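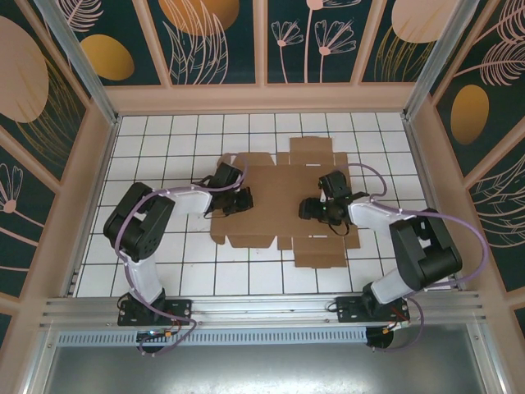
Brown box blank, unfolded, on the white tiles.

Ticket: Carton labels print low and skip every few labels
Site: Bellside
Opened by: Bindu Shenoy
Assigned to: Venkatesh Thevar
Status: Resolved

Bindu Shenoy, 8:10 a.m.
The label printer at packing station 2 is printing the address block too low. The bottom line of the barcode lands on the gap between labels, and the hand scanner won't read it. Every few labels it also feeds a blank one. This began after we switched to the new rolls from Sedgwick. Station 1 has the same printer model and is fine, but it is still on the old rolls.

Venkatesh Thevar, 8:35 a.m.
Please send me the part number on the roll core and a printout of the printer's settings page. Hold the feed button until the light blinks once, then let go.

Bindu Shenoy, 8:52 a.m.
Settings page attached. The core says 2,000 labels per roll. There is no part number on it, only the Sedgwick name.

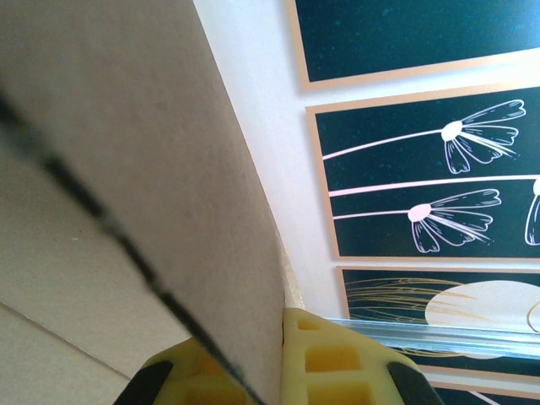
I also cleaned the print head with an alcohol wipe and turned the printer off and on. The first few labels came out straight, then it drifted again.

Venkatesh Thevar, 9:20 a.m.
The settings page shows the sensor in black mark mode. The old rolls had a black bar on the back of the liner. If the new ones have a plain back, the printer is guessing where each label starts. Can you check the back of the liner?

Bindu Shenoy, 9:31 a.m.
Plain back on the new rolls. Black bar on the old ones.

Venkatesh Thevar, 9:40 a.m.
Change Media Type from Mark to Gap in the Kovex driver, under Printing Defaults. Don't change it under Preferences, that only applies to your own login. Then run the media calibration from the Tools tab with the lid closed. 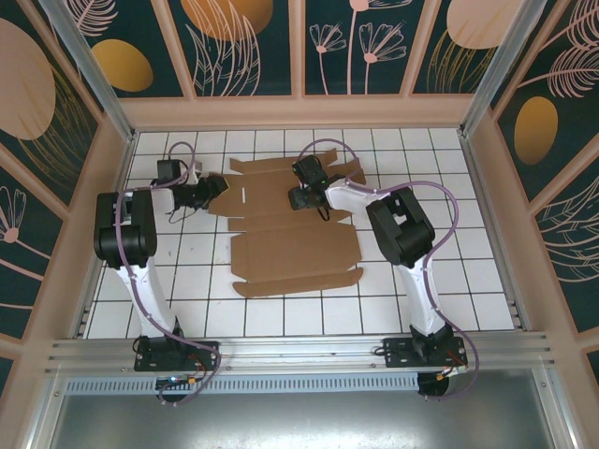 Do we have to calibrate again each time we load a new roll?
Calibrate only when you change to a different kind of label. The setting stays in the printer's memory when the power is off.

Bindu Shenoy, 10:15 a.m.
Changed to Gap and calibrated. It fed four blanks and stopped. Address block is in the right place now, but the print is faint on the left side.

Venkatesh Thevar, 10:28 a.m.
Darkness is probably still set for the old stock. Raise it by 2 and reprint order 400 from the queue.

Bindu Shenoy, 10:44 a.m.
Good print on both sides. Ran 41 labels from the Warura orders with no blanks, and all of them scanned.
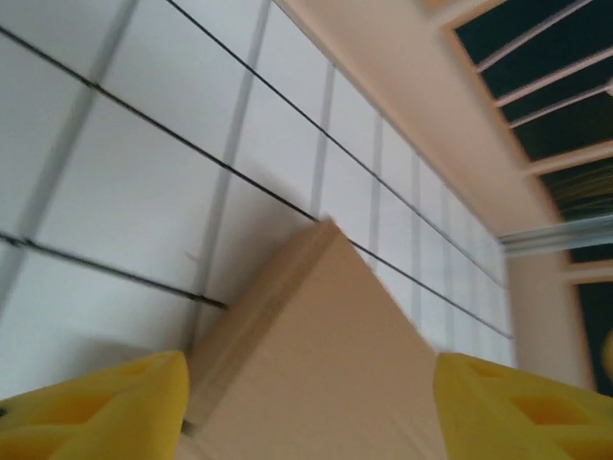
Light brown box, one corner pointing up.

Venkatesh Thevar, 11:05 a.m.
Closing this. Station 1 will need the same change when its old rolls run out. I saved the new driver settings to the shared folder as Bellside Gap. Reopen the ticket if the drift comes back.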